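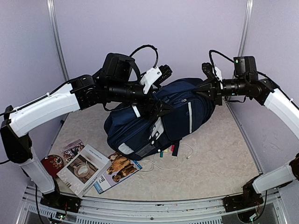

Figure 3. Navy blue backpack with household items on a speckled tabletop.

3.2 Carrying habits and load

The second part of the survey dealt with how pupils carry their things to school. Questionnaires went out in September to every household with a child at one of the schools in Mokden and Bandness, and 754 came back complete. Parents were asked what kind of bag the child used, how far the child walked, and who packed the bag in the evening. Backpacks were by far the most common answer in both towns (Figure 3). Shoulder bags were mentioned mainly by older pupils in Bandness, where the upper school has lockers.

A smaller group of 140 pupils also had their bags weighed on arrival. The heaviest bag came to 2800 grams without books, most of it sports kit and a full drinks bottle. Weights were higher in Mokden, where pupils take their books home every day. Tiedemann and Albers found the same pattern in their earlier work on village schools, although they weighed bags at the end of the day and their figures cannot be set directly beside ours.

Walking distance had little bearing on what was carried. Children who lived close to school brought as much as those who came by bus. Who packed the bag mattered more: where a parent did it, unused items were removed more often, and the bag was lighter. We did not ask about back pain in this part of the survey. It is covered in Section 4, together with the answers on seating and desk height.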